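分类：少儿科普 ＞ 光与颜色
最后更新：2022年6月12日，星期日

灰色是怎么来的
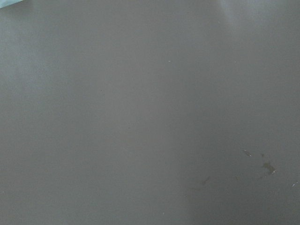
一、灰色算不算颜色

同学们画画的时候，常常先拿红色、黄色和蓝色，灰色的蜡笔往往最后才用到。有的同学会问：彩虹里没有灰色，灰色到底算不算颜色？

在日常生活中，我们当然可以把灰色叫作一种颜色。在学习色彩知识时，人们把黑色、白色和各种深浅的灰色合称为“无彩色”，把红、橙、黄、绿、蓝、紫等称为“有彩色”。无彩色没有明显的色彩倾向，只有明和暗的分别。从白到黑，中间可以排出许多级灰，靠近白的叫浅灰，靠近黑的叫深灰，居中的叫中灰。

二、光照到物体上会发生什么

要了解灰色，先要了解光。太阳光看上去是白的，其实里面包含许多种颜色的光。雨后的水滴能够把这些光分开，于是天空中出现彩虹。

光照到不透明的物体上，一部分被物体吸收，另一部分被反射出来。反射出来的光进入眼睛，我们就看见了物体。成熟的番茄主要反射红光，吸收了大部分其他颜色的光，所以看起来是红的。白纸把各种颜色的光都大量反射出来，所以看起来是白的。木炭把各种颜色的光几乎都吸收了，所以看起来是黑的。

灰色的物体处在两者之间。它对各种颜色的光一视同仁，每一种都吸收一部分，也反射一部分。反射得多，灰色就浅；反射得少，灰色就深。

三、冷灰和暖灰

把几样灰色的东西放在一起比较，会发现它们并不完全相同。有的灰微微偏蓝、偏绿，给人清凉的感觉，称为冷灰；有的灰微微偏黄、偏红，给人温和的感觉，称为暖灰。

这是由于许多灰色物体对各种光的反射并不十分平均。蓝光和绿光反射得稍多一点，灰色就偏冷；黄光和红光反射得稍多一点，灰色就偏暖。这种差别很小，单独看一样东西时不容易发觉，放在一起比较就明显多了。

特拉斯特维尔儿童科学馆的展览员阿莫斯·博阿滕在“颜色小屋”里陈列了16张灰色卡片，请参观的小朋友按照从冷到暖的顺序排列。多数小朋友能很快找出最冷和最暖的两张，中间的几张则要反复比较。

四、同一种灰，为什么有深有浅

请观察家里一面只刷了一种颜色的墙。靠近窗户的地方亮一些，离窗户远的墙角暗一些。墙上的涂料处处相同，照到各处的光却有多有少。光多的地方反射到眼睛里的光也多，看起来就浅；光少的地方看起来就深。

画家很重视这种变化。初学素描的人要练习画石膏球：球是白的，画面上却有浅灰、中灰和深灰。正是这些深浅不同的灰，使平面的纸上出现了圆圆的球。

物体表面的光滑程度也有影响。光滑的表面会把光集中反射到一个方向，容易出现明亮的光斑；粗糙的表面把光反射到四面八方，看起来比较均匀柔和。

五、眼睛也会看错

我们判断颜色深浅时，总会受到旁边颜色的影响。把两块完全相同的中灰色纸片分别放在黑纸和白纸上，黑纸上的那一块显得浅，白纸上的那一块显得深。这种现象叫作“明度对比”。

旁边的颜色如果很鲜艳，灰色还会显出一点相反的色彩。例如，放在大红纸上的灰色小纸片，看久了好像带一点青绿色。纸片没有变，是我们的眼睛和大脑在对颜色作比较。

六、自然界里的灰色

许多动物身上有灰色的毛或羽毛。灰色不鲜艳，与岩石、树皮和阴影比较接近，有助于动物隐藏自己。灰松鼠停在树干上时，远处的天敌较难发现它。

天上的乌云也是灰色的。云由许多小水滴或小冰晶组成。云层薄的时候，阳光容易穿过，云看起来是白的；云层很厚的时候，能够到达云底的阳光减少，我们从下面看，云就成了灰色。

七、动手做一做：调出一把灰色的梯子

准备材料：白色和黑色水粉颜料，画笔一支，调色盘一个，清水一杯，白纸一张，铅笔和直尺。

1．用铅笔和直尺在白纸上画一排九个方格。

2．最左边的方格涂白色，最右边的方格涂黑色。

3．在调色盘里放入较多的白色颜料，加入一点点黑色，搅匀后涂在第二格。黑颜料的力量很强，每次只用笔尖蘸取少许。

4．继续加入少量黑色，依次涂满其余方格，使每一格都比前一格稍深。

5．等颜料干透，把画纸放远一些观察。如果相邻的两格分不清，可以重新调色再涂一次。

完成以后，还可以取一点中灰色，分成两份，一份加入极少的蓝色，另一份加入极少的橙色，比较哪一份是冷灰，哪一份是暖灰。

八、小词典

反射：光遇到物体表面后返回的现象。
吸收：光进入物体后没有再出来，大多变成了热。
明度：颜色明亮的程度。白色的明度最高，黑色的明度最低。
无彩色：黑色、白色和各种灰色的总称。

撰稿：伊尔丝·里格尔
审读：于盖特·佩尔蒂埃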